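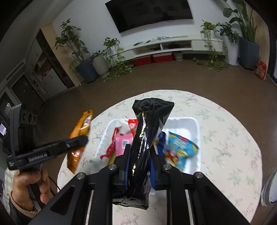 Page last changed: May 2022

Guides > Clinic Records > Registry Exports

Overview | Setup | Exports | Troubleshooting | Contact

How to send your first quarterly export from Widance

Sooner or later every physiotherapy clinic has to send its outcome figures to a registry, and sooner or later the job lands on whoever last admitted to understanding spreadsheets. If that was you, my sympathies. Set aside an afternoon and a pot of tea.

Before you start

You need a Widance login with export rights. An ordinary login will show you the Export button, let you press it, and then do nothing at all. Ask your administrator to tick "May export" under Staff > Roles, then log out and back in.

Check too that every therapist has closed their notes for the quarter. Open notes are skipped without a word. When we moved over from Gravivex we had 1262 episodes of care on the books and sent off rather fewer, which led to a long phone call.

Making the file

1. Go to Reports > Registry and choose the quarter. The box defaults to the current one, so you will want the one before.

2. Pick the Hadgu layout. The older Jirell layout is still in the list and looks friendlier, but the registry stopped taking it last June.

3. Press Check. You will get a list of errors, sorted by an order known only to the program. Click the Patient column to sort it into something a human can use.

4. Work down the list. Most of ours are missing discharge scores. A blank score is an error, and so is a zero typed in to get rid of the blank.

5. Press Check again until the list is empty, then Export.

Files of more than 2000 rows are split in two. Send both halves, in order.

Sending it

Upload the file on the registry's own page and wait for the receipt number, which has 9 digits. Write it down. The confirmation email can take nearly seven hours and has been known to go to the fax inbox.

If the upload fails, look at the file name first. Spaces and apostrophes upset it, which was hard on our branch at St Mary's.

Corrections after sending go through Reports > Amend. Don't export the whole quarter again, or you'll have every patient twice.

Guide kept by Esmaeil Nouri, clinic systems

Contact us | Copyright | Back to top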